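To: Prarnley Riding members list
Date: September 6, 2019
Subject: Re: nomination speeches, time limits (again)

Quick one, I'm between things.

On 5 minutes for the nomination speeches. I'm for it. Know that puts me at odds with half the list. Quoting the bit I'm answering so people don't have to scroll:

> Five minutes is an insult to anyone who has put their name
> forward. In July the Branoria candidates had as long as they
> liked and the hall stayed full. If we want people to be
> inspired we have to give them room to speak. Cutting a
> speaker off mid-thought looks terrible and the local paper
> will be there. Can we please leave it open, or at the very
> least go to 27 minutes split between speaker and seconder,
> like it says in the old rules?

Right. I was in that hall in July. It was full at the start. By the second speech people were out in the parking lot and when the vote came we had 26 ballots. 26! For a riding our size. Those who left weren't bored with politics, they had kids to pick up.

Also the old rules don't say 27 minutes each. They say 27 for the whole nomination portion, which with 5 candidates works out to pretty much what's being proposed. Look at the Zonalel copy if you don't beleive me, ours is missing a page.

Best speech I ever heard at one of these was short. Who she was, what she'd do about the ferry, why she was asking us and not the party office. Sat down. People were still talking about the ferry when they were folding chairs.

Things I'd still like settled:

- does the seconder's time come out of the 5 or on top. I say on top, 2 minutes, no more
- notes yes, teleprompter no (somebody asked, off list)
- French and English, candidate's choice, no extra time for doing both. Open to being talked out of this one
- order by draw at the door, not alphabetical. Alphabetical favours the same people every year

Room is the Hassanpour Hall, downstairs. Doors are the side ones. Parking is free after supper but not on the church side, you will get towed.

If you're speaking, time yourself out loud at home. Reading it in your head dosen't count, everybody's faster in there.

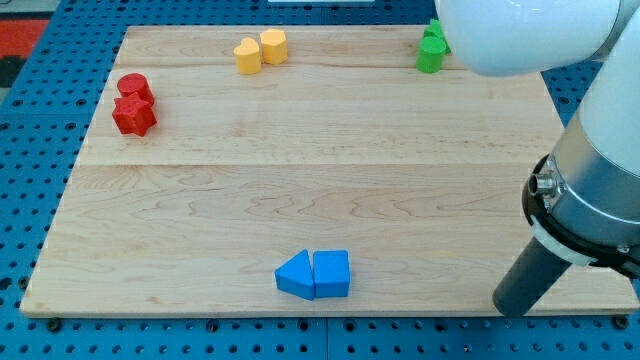 A reply from the Zonalel side came in while I was typing: they ran theirs at 5 minutes last time, had no complaints about the length, but did get complaints about the draw, as one candidate was still looking for parking when it was done. So do the draw late, they say, once everyone's sat down.

Fine by me. Will change the agenda tonight unless I hear otherwise. Please reply to the list and not just to me, I keep having to forward stuff.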